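Reading time: 2 min

Teleop vs. hand guiding for ward tasks

benchrat_55
We're teaching a humanoid to work around a medical cart and a bed in the Primville practice room. I've been driving it by remote for most of June and I'm thinking of switching to moving the arms by hand. Looking for opinions from people who have done both. Head view first, then two from the wrist.

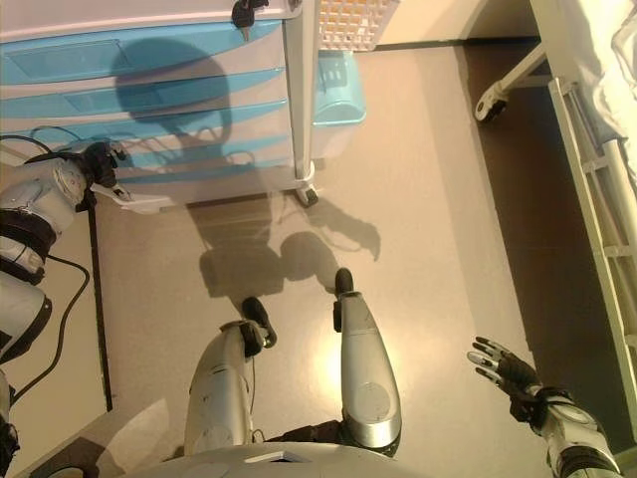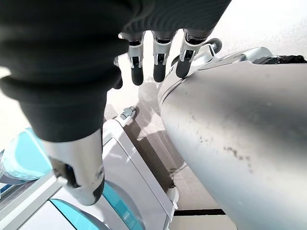
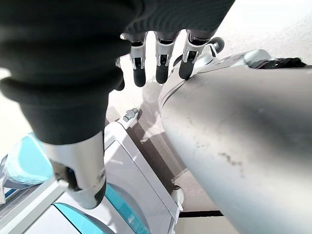 My main problem is that the operator's habits end up in the demos. I have 137 good episodes and two operators, and you can tell them apart from the arm paths alone. One goes straight in, the other stops short and corrects. The policy learned both and now it hesitates halfway. The wrist views don't help as much as I hoped either. The black knit fabric covers most of the hand, so all the network gets is fingertips and a thumb, and it has to work out the rest from joint angles. Would hand guiding clean this up or just give me different problems?

Stullari
Different problems. With hand guiding, a person is standing in the head view. You train with a body in there and then run without one. We threw out 18 hours of demos for that.

kvl_ops
Disagree. You can guide once, record the joints, then play it back with everyone out of the room and keep the video from the playback. We do it that way at Bech and it works as long as the objects get put back where they started.

Stullari
Nothing on a ward stays where it started. The cart and the bed both have casters. Playback is fine for a fixture on a bench.

benchrat_55
We could lock the wheels, but I want it to handle a cart that has moved a few inches, so I'd be reluctant.

mossgate
I'd fix the operators before changing the method. Write down one approach path, make both people practice it, and throw away any run with a stop in it. We had 3,000 mixed episodes on the Sirari arm and a smaller set from one careful driver did better.

Also look at the shadow in your first picture. It falls right across the blue drawers. If the lights change, your head view changes with them.

benchrat_55
Fair point on the light. I'll record some with half the overheads off. Going to try the single path with both operators first — then 55 new episodes and compare.

kvl_ops
Post the numbers either way.

Comments (3)

tin_elbow: Same hesitation problem here. Cutting the slow runs helped a little but didn't remove it.

r.dunmore: Has anyone tried teleop for the approach and hand guiding for the last couple of inches?

kvl_ops: Yes. The join between the two was the hard part.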